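4.2 Floor-level items and the closing round at Livero

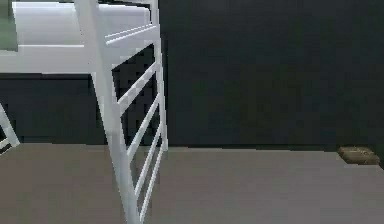

Figure 3. Rendered view from the simulated workroom: white ladder-like frame, dark wall and a small flat brown object on the floor at the foot of the wall.

Grethe Nørgaard objected at the first review that a robot which clears the floor but leaves the difficult corners to staff has moved the bending from one hour to another, and that the time sheets would not show it. Her point shaped the measures reported in this section.

Before the trial, the closing round at the Livero workroom was walked by one person, who picked up dropped items and returned them to the counter. Under the Jutel system the robot makes the round and a member of staff answers its requests for help from a screen. The policy was trained in simulation on 1000 layouts, of which 700 placed the target item within reach of a wall. The remainder placed it in open floor.

Items against a wall matter for two reasons. The gripper has less room to approach, and a flat item offers little height to close on. In the layout of Figure 3 the item also overlaps the line between wall and floor in the camera view, so an error in the estimated floor plane shifts the planned grasp towards the wall. We therefore set a limit of 3 attempts per item – after that the robot marks the position and moves on.

Staff accounts of the change differed. Umesh Rathore said that he walked less but was interrupted more, often while cashing up. Pilar Ledesma preferred the new round and asked for requests to be held until 9 in the evening, when the counter work is finished. This was adopted in June. Valter Macedo noted that marked items still had to be fetched by hand, and that the task had no place on the rota once the round was listed as automatic.

We added the task to the rota as a separate entry. Requests for help and manual pick-ups are logged apart in the analysis that follows, and neither is counted as robot time.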